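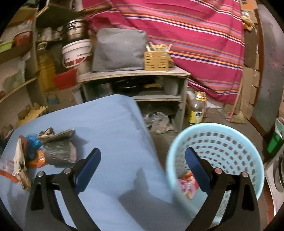

Zindunari Kitchen Tidying Set

README, last revised 2025-06-14

Welcome, and thank you for reading this before opening the archive. Zindunari is a collection of 1127 short recordings of small kitchen tidying jobs, the kind that come up every day in a home where people cook a lot and store things wherever they fit. A wrapper gets picked up, a bag gets moved out of the way, a scouring pad goes back to wherever it lives. We have tried to keep the rooms as they were, with the oil bottles and the spare bags and the bucket that has been in the same corner for years.

The first release was called Rarix and covered only drawers and cutlery. If you still have a copy of that one, please keep it in a separate folder. The label names overlap in a few places but the meanings do not always match, and we spent a sorry week in October untangling the two after somebody merged them.

What is in it

The recordings come from 16 kitchens. Some are roomy, some are one table and a few shelves, and in several the kitchen is also the pantry and the place where the cardboard boxes end up. Each recording has a plain text note giving the job, the main object, and the surface or container it relates to. There are 50 object labels in all, and the full list is in labels.txt, which is worth printing out if you plan to do any relabeling of your own.

Most of the objects fall into the groups you would expect: food packets, plastic bags, scraps of card and paper, cleaning things, baskets, pots and pans. Vegetables are labeled when they are part of the job and left alone when they are simply sitting nearby.

Packets and bags

Snack packets take more patience than anything else in the set. A bag changes shape every time it is touched, and the printing folds in on itself, so the same packet can look quite different from one moment to the next. We label by what the thing is and leave the brand out of it, even where the lettering is perfectly easy to read.
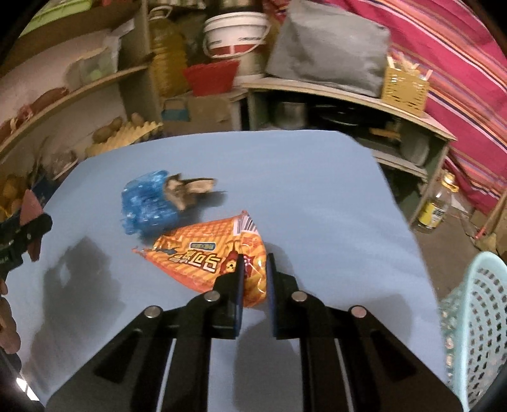 Thin plastic bags have a label of their own, plastic_bag, whether they are clear or colored, flat or crumpled into a ball. If a bag has something tucked inside it or poking out from behind it, both things get a label. We went back and forth on torn card and paper and finally settled on scrap for any piece too small or too ragged to be used again. A folded strip of card is still a scrap. A whole box is a box, even a squashed one.

Please be a little forgiving with the packet labels. Two people can look at the same crumpled wrapper and disagree in good faith, and where that happened we kept the first label and put the second in the notes column.

Cleaning things

Sponges, cloths and scouring pads are three separate labels. Pads stay pads no matter how worn they are — we had a label for worn-out ones early on, and it caused so much arguing that we took it out again. Gloves go under cloth unless they are rubber.
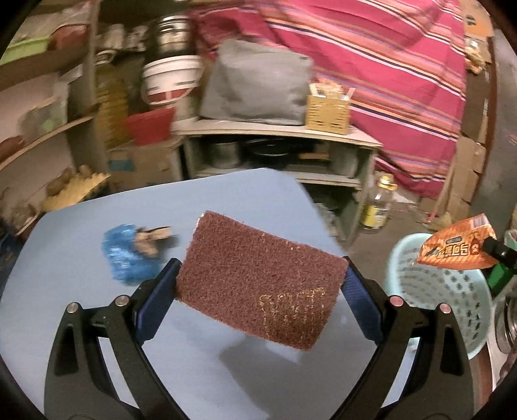 Scouring pad, reddish-brown, with a paler worn patch. Label: scouring_pad.

Shelves and background

Shelves, cabinets and the things stored on them are not labeled unless the job uses them. That means a good many pots, jugs, buckets and baskets go by without a mention in the notes. If you would like to label them yourself we would be delighted to see the result, and there is an empty background column in the table ready for it.

Files

notes.csv has one row per recording.
labels.txt has the object labels with a line of explanation for each.
gwynne_splits.txt gives the Gwynne split, which keeps every kitchen wholly on one side or the other. Please use it when comparing results.
dratel_check.txt lists the rows changed during the Dratel check, our second pass over the labels.

Known problems

In 9 recordings the note names the wrong container, usually basket where it should say bucket. They are marked in notes.csv with the word review and will be put right in the next release.

Potatoes, ginger and other knobbly things in piles are easily mixed up at a distance. Use root_vegetable if you are unsure.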